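From: Duygu Baysal
To: tultitz-dev
Date: 2 January 2020
Subject: Re: [tultitz-dev] planner stalls near the counter in the kitchen sim

Loïc Pichon wrote:
> After the update the planner gives up on most grasps
> beside the cooktop. Free space is fine. It returns
> "no valid start state" even when the arm is clear of
> everything. Is anybody else getting this?

Yes, same on my side. I ran the kitchen scene with 30 start poses and kept the failing ones. They share one thing: the gripper is down low over the counter with the fingers open, next to the cooktop. I think the collision margin is the trouble. The new default is 35 mm, and it gets applied to the fingers as well as the links. At grasp height that puts the fingers in contact with the marble before the planner has done anything.

To check, dump the state with the seed set to 1371 and look at the first contact pair. For me it is always a finger and the countertop.

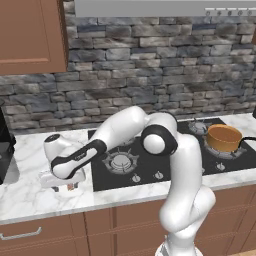

Dumisani Khumalo: I would not lower the margin for the whole arm. We did that at Foltley in February and the elbow then went much too near the range hood. Set it per link and leave the big links alone.

Agreed, and that is what the attached patch does. The fingers and the palm get 6 mm, everything else keeps the default. The values live in margins.yaml, so you don't need to rebuild to try others. If the file is missing you get the old behavior and one warning in the log.

There is a second problem I have not fixed. The saucepan is loaded as one convex hull, handle included, so the planner blocks off a wedge of empty air between the pan and the handle. Paths over the right side of the cooktop come out longer than they should. Splitting the mesh into body and handle would do it, but the Novico exporter merges them again on save. Brigitta, do you still have your script for that?

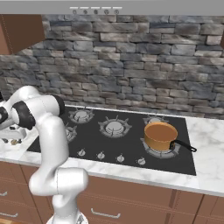

Kitchen scene, arm to the left of the cooktop, saucepan on the front-right burner.

The patch is against the current main branch. I have only run it in simulation. Loïc, please try it with your own poses and send me the log if the start state is still rejected. I'll hold the merge until I hear from you.

Duygu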